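Acta de la reunión del grupo de trabajo sobre seguridad de corresponsales

Por Hannelore Fankhauser, secretaria de actas
Junio
Lectura: 4 minutos

Asistentes: Gion Ruchti (preside), Lorenz Aigner, Puspita Jugah, Hannelore Fankhauser (acta). Excusa su ausencia Urs Egger, que remite observaciones por escrito al punto 3.

Se abre la sesión a las 16:05. Se aprueba el acta anterior con una corrección en el punto 4: donde decía «redacción de Fesow» debe decir «delegación de Fesow».

1. Registro de incidentes

Aigner presenta el estado del registro. La base contiene 2478 entradas desde su apertura. En el último periodo se han incorporado 115, de las cuales 5 están pendientes de verificación por falta de segunda fuente. Persisten duplicados cuando un mismo hecho lo comunican el medio y el sindicato con fechas distintas. Aigner propone que la fecha de referencia sea la del incidente y que la de comunicación pase a un campo aparte. Se acuerda.

Jugah pregunta si las retenciones inferiores a una hora en controles de carretera deben seguir en la categoría «detención». Ruchti entiende que sí, siempre que haya habido retirada de material o de documentación. Los demás casos pasarán a «obstrucción». El cambio no tendrá efecto retroactivo.

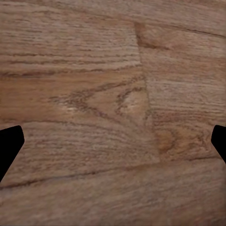

Queda pendiente la definición de «amenaza indirecta». El texto actual mezcla las amenazas a familiares con las publicadas de forma anónima en redes. Aigner redactará dos definiciones separadas.

2. Protocolo de comunicación con colaboradores independientes

Jugah informa de la prueba realizada en Prarholm. Los colaboradores debían confirmar su situación dos veces al día por el canal cifrado. La confirmación de la mañana se cumplió con regularidad; la de la noche, no. La causa principal fue la cobertura en la zona norte, y en segundo lugar el solapamiento con la hora de cierre.

Se discute si conviene adelantar la segunda confirmación a las 18:30. Ruchti señala que a esa hora muchos equipos están todavía en desplazamiento. Se acuerda una ventana de 18:30 a 20:00, con aviso automático a la mesa de guardia si no hay respuesta al término de la misma. La mesa llamará primero al colaborador, después a su contacto local y, por último, al editor responsable.

El protocolo se aplicará también a fotógrafos y a intérpretes contratados por jornada. Fankhauser recuerda que estos últimos no figuran en el listado de contactos de emergencia y que habrá que recabar su consentimiento por escrito.

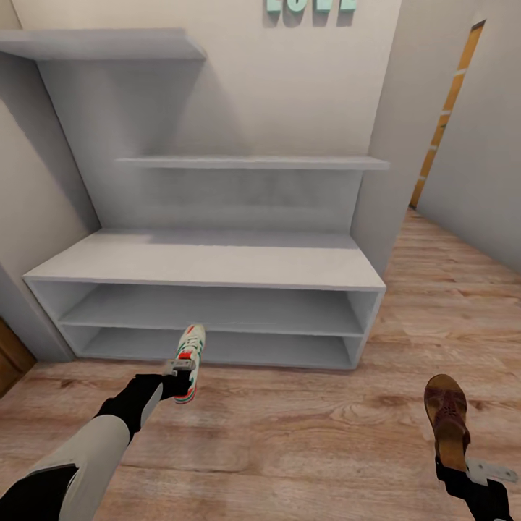 Respecto a la custodia de los datos de contacto, se mantiene el plazo de conservación de noventa días tras el fin del encargo. Jugah pedirá a la delegación de Fesow que confirme el borrado de los listados antiguos.

3. Seguro y equipo de protección

Se leen las observaciones de Egger. La póliza vigente con Sutter cubre la evacuación médica del personal en plantilla, pero exige notificación previa de cada viaje en el caso de los independientes. Egger considera que ese requisito no es practicable en coberturas de última hora y propone negociar una notificación dentro de las doce horas siguientes a la salida.

Ruchti está de acuerdo con el planteamiento, aunque pide conocer antes el coste. La oferta alternativa de Badmont sitúa la prima en 859 por persona y año, sin franquicia, con exclusión expresa del secuestro. Aigner estima que la exclusión la hace inadecuada para dos de los destinos habituales. No se adopta decisión.

Sobre los chalecos, se constata que parte de las placas está próxima a su fecha de caducidad. No se prestarán placas caducadas ni siquiera para formación, a fin de evitar confusiones en el almacén.
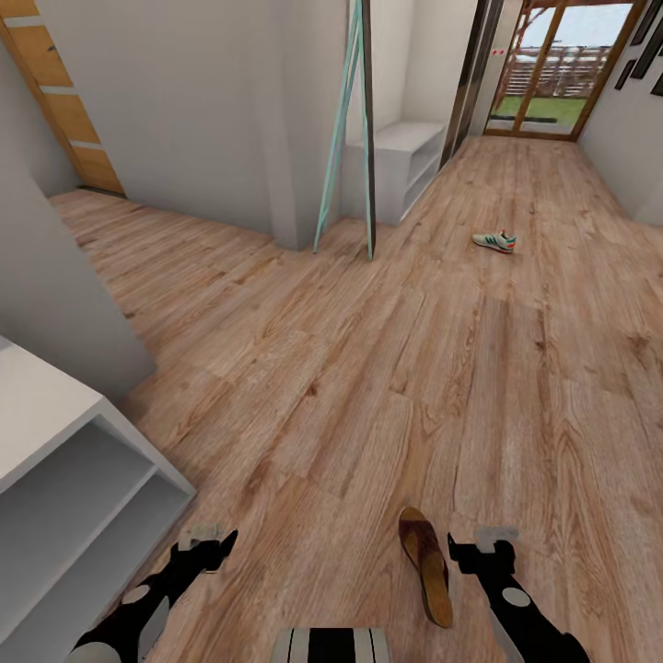 Egger se encargará de pedir a ambas aseguradoras una redacción revisada de las cláusulas sobre independientes. Las respuestas se distribuirán al grupo antes de la próxima sesión.

4. Ruegos y preguntas

Jugah solicita que el curso de primeros auxilios se ofrezca también en línea para la parte teórica. Se toma nota.

Se levanta la sesión a las 17:40.

Documentos relacionados
Acta de la reunión anterior (corregida)
Criterios de clasificación de incidentes, versión en revisión
Protocolo de confirmación diaria: informe de Prarholm
Formulario de contacto de emergencia para intérpretes
Comparativa de pólizas: Sutter y Badmont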